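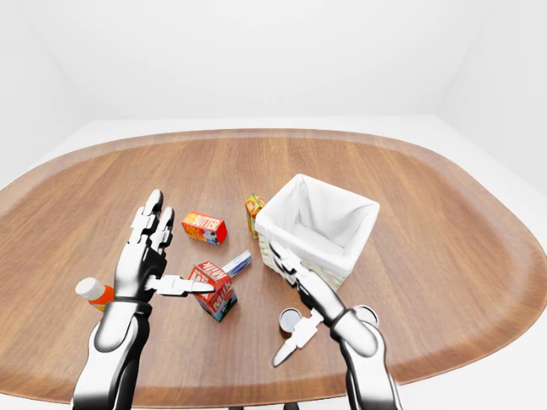 An oval wooden table with a reddish-brown top, set against plain white walls.

Tenants' group questions Amodgate furniture rental "savings"

Media release, April

The Grajales Renters' Association is asking people moving into unfurnished units to read the fine print before signing up for the furniture subscription plan launched this month by Amodgate.

Amodgate says its plan, sold under the Tomeo name, lets renters furnish a dining room "for less than the price of a daily coffee." The association has read the contract and cannot get the numbers to work that way.

Under the standard dining package, a renter pays a monthly fee over a fixed term, plus delivery, plus a "refresh charge" when the furniture goes back. Added together, the payments come to $2,374. The association found a comparable table and chairs at a second-hand dealer in the same neighbourhood for $675, and the buyer gets to keep them.

"I keep hearing the word flexible," said Reginald Strickland, spokesperson for the association. "You can't cancel in the first 16 months. If you move outside the delivery area you pay the rest in one go. I'd like somebody at Amodgate to tell me which part of that bends."

The company's brochure also describes the furniture as "investment grade." The association asked what the term means and was sent the same brochure again. It has no quarrel with solid wood furniture, or with renting it for a short stay if the price is fair. Its concern is with wording that suggests a saving where the contract shows a cost.

Damage is another sore point. The agreement allows for "ordinary household wear" but lists heat rings, water marks and scratches longer than 6 centimetres as chargeable. The charge is set by Kosen, the contractor that inspects returned pieces and is paid by Amodgate. Renters have no right to a second opinion.

"A dining table gets dinner put on it," Strickland said. "If a ring from a hot dish isn't ordinary wear, I'd want to know what they think people are doing in their kitchens."

The association also doubts the claim that the plan keeps furniture out of landfill. Amodgate has published no figures on how many returned pieces go out to a second customer, and the contract lets it dispose of them as it sees fit.

The association is calling on Amodgate to print the full cost of each package on the first page of the contract, to cap the refresh charge, and to let renters dispute a damage finding before their card is billed. It has put these requests in writing and received an automatic reply.

Renters who have already signed can bring their paperwork to the association's drop-in desk at the Grajales community centre, open until 4 p.m. There is no fee and membership is not required.

Media inquiries: Reginald Strickland, Grajales Renters' Association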